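**Pale pink with rust blotches - am I crazy to want this on a tabletop?**

**marrowfat_pea** wrote:

Okay so I have been lurking in the finishes section for months and this is my first real thread, be gentle. I'm redoing the long table in our back room. It's a solid old thing, sturdy legs, and a top that has been varnished so many times it looks like toffee. I stripped it in March and now I can't stop thinking about doing it in a really pale pink with rusty orange blotches on it. Like old plaster! Like the inside of a shell that sat in a bucket with a nail!

I've been making test boards with Litholm mineral paint in their palest pink and a rust glaze I mixed myself. Board one looked like a skin condition. Board two is so pretty I've been carrying it from room to room.

Questions: how random should blotches be, what do I seal it with, and does it fight with a dark floor? Ours is very dark and busy.

---

**tincture_of_oak** wrote:

Not crazy. I did a washstand this way and it's my favorite thing in the house. On randomness: your hand will make a grid if you let it. Everybody's does. I drop the glaze from standing height with a teaspoon, then leave the room and come back before I touch anything. Let a couple of them run right off the edge.

---

**gluepot** wrote:

I'll be the grump. Faux blotches on a big flat top look like a mistake somebody couldn't sand out. On a washstand, fine, you see a square foot of it. On a long table you're looking at the trick over and over. If you like pink, paint it pink.

---

**marrowfat_pea** wrote:

@gluepot noted, and I did worry about that! But plain pink on something this long reads like a birthday party to me. I want it to look a little ruined.

---

**Sallow_Kitten** wrote:

Ooh, this is pretty close to your colors. Whitish pink top, rust orange spots, nearly black floor with brown and gray flecks all through it.
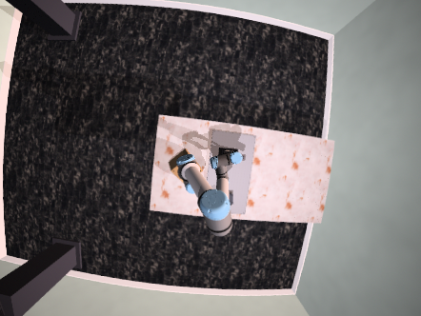 *Pink and rust top over a dark flecked floor, seen from above*

What I love is how much the floor calms the table down. I would have bet money on two busy surfaces yelling at each other, but the flecks are short and broken up and the blotches are big and soft, so your eye sorts them out right away. Also look how few spots there are for that much top! I'd have put on triple and wrecked it.

---

**tincture_of_oak** wrote:

Yes to fewer spots. And one of them is darker than its neighbors toward the right, which I'd copy. Two strengths of glaze, one jar thinned more than the other.

---

**gluepot** wrote:

Fine, the floor works. I'll give you the floor. I still think it looks like something got spilled.

---

**marrowfat_pea** wrote:

Something DID get spilled, by me, with a teaspoon, on purpose :)

Sallow_Kitten thank you, this is so helpful. I was planning way too many. Now, sealing?

---

**brackish** wrote:

Do not put oil poly over that pink. It'll go amber and you'll have a salmon table by next year. Water-based only, thin coats. I like Nudico matte. Sand between coats with 2000 if you want it silky, and finish with 3000 if you're the kind of person who pets furniture.

---

**tincture_of_oak** wrote:

Disagree on matte for a table people eat at. Matte marks if you look at it wrong. Wultik satin is tougher and you can knock the shine back later with a pad. And 2000 between coats is way too fine, the next coat has nothing to grab. Save the fancy grits for the very end.

---

**brackish** wrote:

I've done it that way for years with no peeling, but I do scuff the first coat a lot harder, so maybe that's what saves me. Agree to differ on matte. I wipe mine down every night and it still looks great.

---

**Sallow_Kitten** wrote:

Whichever you pick, do a sealed test board first. Rust glazes can shift when the top coat hits them. Mine went from brick to pumpkin in one pass and I said a word.

Also if you want a reference for real aged plaster pink, the old Rozīte color cards are gorgeous. I have one pinned over my bench, the shade is 2352 and it's the exact pink of a pencil eraser left on a windowsill.

---

**marrowfat_pea** wrote:

2352!! I just looked it up and gasped. It's a hair grayer than my Litholm and I think that's what board two was missing. Going to mix a drop of gray in tonight.

Plan so far: two coats of pink, two strengths of rust, big soft blotches with lots of space between, one going off the edge. Satin on one half of a test board and matte on the other, and I'll put a wet coffee mug on both overnight.

---

**gluepot** wrote:

Use red wine too. And post the board. If it looks good I'll say so.

---

**marrowfat_pea** wrote:

Update, 7 a.m., in my robe: satin side is clean, matte side has a faint ring. Wine came off both! The rust went a bit more orange under the satin, so Sallow_Kitten was right, and I'm adding a little brown to the darker jar. Pink didn't move at all.

---

**brackish** wrote:

Did you let the matte cure or did you just let it dry?

---

**marrowfat_pea** wrote:

...dry. Overnight.

---

**brackish** wrote:

Then that's not a fair fight. Give it 100 hours and try the mug again.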